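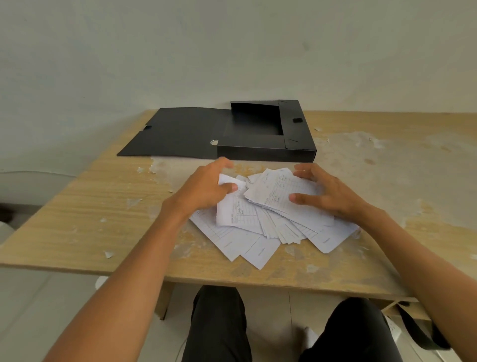 1. 報告の範囲

本報告は、Norðdahl基金の助成による「Sarkham事業所 紙伝票整理・保存事業」について、11月末時点の進捗をまとめたものである。対象は、Sarkham事業所の旧経理室に残る手書き伝票(納品書、領収書、請求書の控え)で、事業開始時の見積りは3000枚である。帳簿類、契約書、図面は対象外とし、前回報告から変更はない。

実施主体はJolatham記録整理室、台帳の様式と検索用データベースの提供はBultiaによる。作業は引き続き旧経理室の机で行っている。

2. 進捗の概要

対象伝票のうち、仕分けと収納を終えたものは68パーセントである。残りは仕分け途中のもの、または袋のまま未着手のものにあたる。計画では今期末に仕分けを完了する予定であったが、遅れが生じている。遅延の内容は5に記す。

収納用のボックスファイルは32個を購入し、全数が納品済みである。現時点で追加購入の必要は認められない。

台帳への入力は収納済みの伝票について順次進めている。入力は収納より遅れており、収納済みで未入力の箱には表紙の内側に付箋を付けて区別している。

3. 作業手順

前回報告の時点では手順が確定していなかったため、現行の手順を以下に記す。

(1)袋または束から伝票を取り出し、机の手前側に広げる。クリップ、輪ゴム、ホチキス針はこの段階で外す。外した位置が伝票の組を示している場合は、中性紙の細い帯で組を巻いて残す。

(2)折れ、丸まり、しわを手で伸ばす。器具による加圧は行わない。裂けのあるものは別の封筒に移し、補修の対象とする。

(3)様式ごとに分ける。罫線の入った表形式の伝票が大半を占めるが、判型が揃っておらず、大きめの用紙が小さい伝票の間に挟まっていることが多い。大判のものは折らずに束の最下部に置く。

(4)一枚ずつずらして重ね、見出し、番号欄、署名欄の有無を確認する。番号欄が空白のものは日付で、日付も読めないものは束の中での前後関係で並べる。

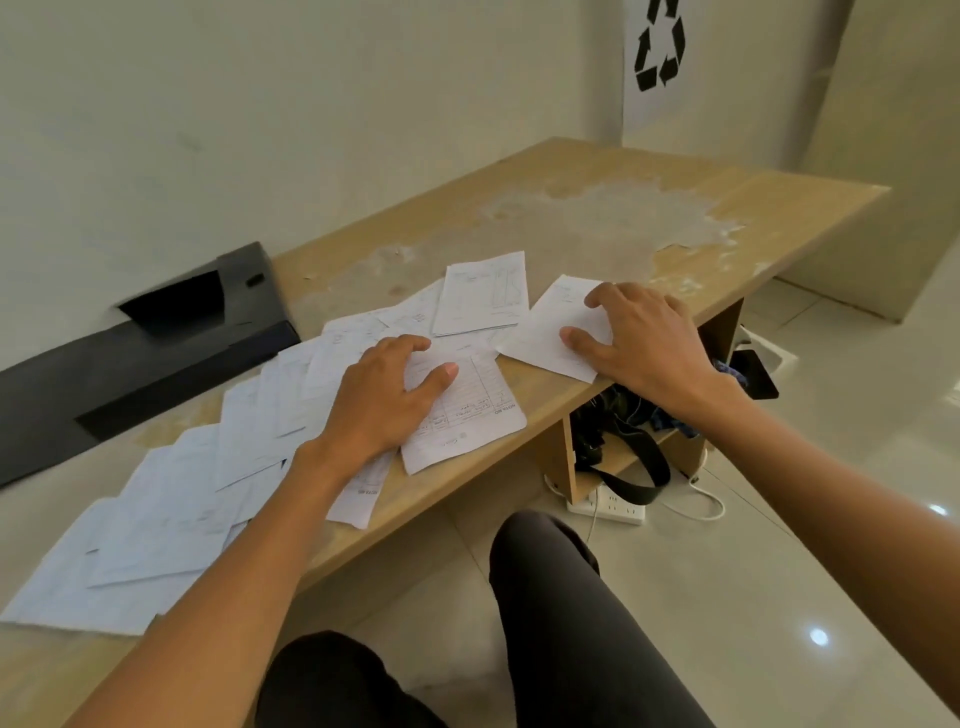

番号の確認は伝票の向きに左右される。見出しの「NOTA NO」が短冊状の用紙の端に横向きに印刷されている様式があり、束を縦に揃えたままでは読み取りにくい。現在は、ずらして重ねた状態で端の印字を続けて確認し、向きが逆のものだけを抜いて差し直す方法を採っている。一枚ずつ裏返して確認していた当初の方法に比べ、並びを崩す回数が減った。

欄内の手書き文字は、濃いインクによる短い記入がほとんどである。数量と金額の区別がつかないものがあり、台帳の備考欄に「判読保留」と記入して先へ進めている。判読保留の伝票は仕分けの完了には数えるが、入力の完了には数えない。

(5)並べ終えた伝票を両手で揃え、ボックスファイルに収める。用紙の寸法が異なるため、四辺すべてを揃えることはできない。下辺を基準とし、残る三辺の出入りは許容する。下辺を机に軽く当てて揃えるが、天板の荒れた箇所では行わない。

(6)箱の背に整理番号を貼り、台帳に箱番号、様式の種別、番号の始めと終わりを記入する。背の指穴をふさがない位置に貼ること。初期に作成した箱の一部でラベルが指穴にかかっていたため、貼り直しを済ませた。

4. 作業環境と用品

4.1 机
旧経理室の机は既設品をそのまま使用している。天板の表面は木目の化粧材で、剥離した箇所が広い範囲にあり、下地が露出している。剥離部の縁に薄い伝票が引っかかるおそれがあるため、前期に当て紙の使用を試みた。ただし当て紙の上では伝票が滑り、重ねた列が崩れやすい。現在は、仕分けの列を剥離の少ない手前側に置き、奥側を箱の置き場とする配置に改めている。

列が長くなると机の縁から外側の伝票がはみ出す。落下すると並びの復元に時間を要するので、列が縁に達した時点でいったん束に戻すこととした。この規則は守られない場合があり、作業表の冒頭に再掲した。

4.2 ボックスファイル
黒色のプラスチック製で、表紙を左に開くと平らになり、右側に底の深い受け部が残る。留め具は表紙側の小さなつめである。表紙を開いた状態では机の奥行きと幅を相当に占めるため、同時に開く箱は2個までとする。様式の仕分けが二種にまたがる束に限って2個を並べ、それ以外は1個で作業する。

受け部の壁は束の側面を支えるが、収納量が少ない箱では伝票が立てたときに下へたわむ。満量に満たない箱は棚に寝かせて保管し、同じ様式の伝票が出た時点で追加する。

4.3 廃棄との分離
室内の壁にはリサイクルの記号を印刷した紙が掲示されている。古紙の集積に使われていた当時の掲示であり、事業所の管理部門と協議のうえ残置した。作業で出る紙屑(破れた封筒、空の帯紙)は作業終了時に室外へ搬出し、机の周囲に紙の回収箱を置かない。白紙に見える用紙も、裏面の確認を終えるまでは廃棄しない。複写の下葉で記入が薄いものが混じっているためである。
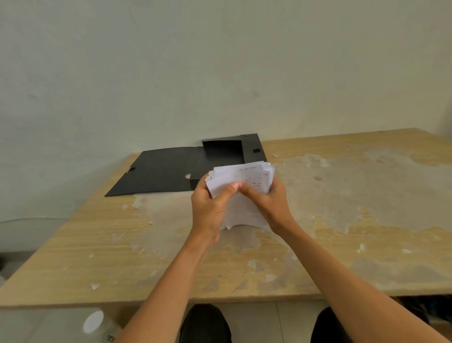 5. 遅延の内容と対応

遅延の主因は、伝票の状態が見積り時の想定より悪かったことにある。事前調査では束の外側のみを確認しており、内側の折れや丸まりを把握していなかった。手順(2)に要する時間は計画値を上回り、後続の工程に影響している。

次に、様式の混在がある。同じ袋に納品書と領収書の控えが入り、互いに折り込まれている例が多い。これらは取引の単位でまとめられていた可能性があり、機械的に様式別に分けると元の関係が失われる。該当する伝票については、台帳に「同封」の欄を設け、元の袋の番号を記録する方法とした。欄の追加はBultiaに依頼し、既に反映されている。ただし、欄の追加より前に分離した束については元の袋をたどることができない。この点は事業完了時の報告書にも明記する。

対応として、仕分けと入力の担当を日ごとに分ける運用を取りやめ、午前を仕分け、午後を入力とした。午後に入力で疑問が生じた箱は、翌日の午前に開き直す。変更後、判読保留の解消は進んだが、新規の仕分け量は増えていない。現行の体制では両方を同時に引き上げることは難しいとみている。

6. 品質の確認

収納済みの箱から抜き取りを行い、番号順、向き、箱番号と台帳の一致を点検した。箱番号の誤りはなかった。向きの誤りは、端に見出しのある短冊状の様式に集中していた。番号順の誤りは、桁の読み違いによるものと、二枚が重なったまま差し込まれたものに分かれる。後者は紙が薄いために起きやすく、手順(5)で束を揃える際に上辺を軽くしならせ、重なりを確認する動作を加えた。

判型の大きい用紙を最下部に置く扱いについては、抜き取りの際に見落とされる例があった。台帳の種別欄に「大判あり」の表示を加えることを検討している。次期の初めに採否を決める。

7. 経費

用品費はボックスファイル、中性紙の帯、封筒、ラベルに支出した。補修材の購入は次期に繰り延べている。補修対象の封筒がまだ増えており、必要量が確定していない。費目間の流用は行っていない。支出の明細は別紙のとおり提出する。

机の交換費用は当初の計画に含まれておらず、今期も申請しない。天板の剥離がさらに進み、手前側の平坦な面が確保できなくなった場合は、改めて協議を申し入れる。

8. 次期の予定

未着手の袋の開封を優先し、残りの仕分けを完了させる。並行して判読保留の伝票を一覧にし、事業所側の記録と照合できるものから解消する。照合に使う仕入先の一覧はSarkham事業所から借用する予定で、貸出しの可否について回答を待っている。

収納を終えた箱は、仕分けの完了後にまとめて書庫へ移す。移動までの間は旧経理室の棚に箱番号順に置き、施錠のうえ保管する。書庫側の棚の割当てはJolatham記録整理室から別途連絡する。

次回報告は2月に提出する。

作成:Jolatham記録整理室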